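One Room, One Table: Our Semester Project on Shared Workspaces
Project report, December 2019
Shares 19 | Comments 100
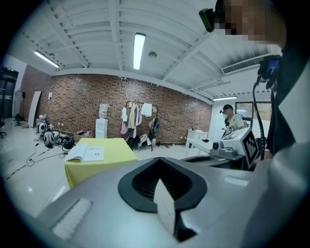 The table with the yellow-green cloth, and the low white one over by the wall.

So, our group ended up writing a whole report on one table. I should explain how we got there! The course asked us to pick a shared room, watch how people use it, and suggest one change. Kyrylo Zinchenko wanted the library, I wanted the cafeteria, and Jolán Mészáros (who was right, as usual) said we already spent half our lives in the Skatska room, so why go looking anywhere else?

We started with a paper log taped up by the door. Anyone who came in could write down where they put their things and where they ended up working. By the time we took it down we had 389 entries, which was way more than we planned for, and typing them up took me most of a weekend. Some people wrote one word. Somebody wrote a paragraph about soup.

What we found is that the table in the middle gets used for everything. Bags go there, coats go there, lunch goes there, and then people who want to work have to move it all first. The low white table hardly shows up in the log. Kyrylo thought that was down to the height - he tried writing at it for an hour and complained about his back all evening - but I think people just walk straight to the middle without looking at the wall side.

The cloth was its own argument. I love it, it's cheerful and you can find the table from anywhere in the room. Jolán says it makes the table look like a party, so people treat it like one and put food down. We asked about it in our short survey and the answers split so evenly that we couldn't really use them, which was annoying after all that printing.

Our suggestion is pretty small. Put a hook rail on the wall for coats and bags, and try a higher side table there for a few weeks. We priced the rail and one table at 689 altogether in our budget sheet, and almost all of that is the table. If the department only wants to pay for the rail, I'd still say do it!

Two things I'd change if we did this again. The log should have asked what time people came in, as we kept guessing at busy hours and had nothing to back it up. And we should have tested the side table idea with a borrowed one before writing it up. Kyrylo has asked about borrowing one in May, so there may be a second part to this.

Thanks to Pylyp Horobets for reading the draft twice and crossing out most of my exclamation points.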